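Jikside, which makes textile goods for small workrooms, will move its sample sorting to a single fabric-covered work surface in December, the company said. The change affects 78 sample lines now kept at the Tenley site.

Under the old method, fittings and cloth pieces were logged at separate stations and matched later by number. Items will now be laid out together and logged in one pass. Celeste Esteves, who runs the sample room, said the dark gray covering was picked for contrast. "Pale cloth and white plates are easy to find on it," she said. "Black parts are harder, and we are still working on that."

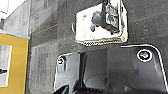 White plate with a gray fitting on the dark gray surface at Tenley.

The first group to be sorted covers trims, cords and patterned cloth. Staff will record the weave, the width at both ends and any folds before a piece is bagged. Braided cord is filed apart from flat cloth, even where the two were supplied as a set. Ebenezer Laryea, who wrote the procedure, said a trial of 56 lines took about 4 hours, including labeling.

Dotted fabrics get an extra step. The spacing between dots is measured along the diagonal and entered with the base color, which is checked against a printed card.

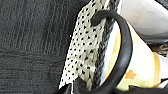

Will the old sample numbers still work?
Existing numbers stay valid, and each one will point to the new record.

Mokoena, which supplies the storage bags, has an order for 500 units. Lines that have no matching record will be held on a separate shelf until Sibel Dursun's team has checked them.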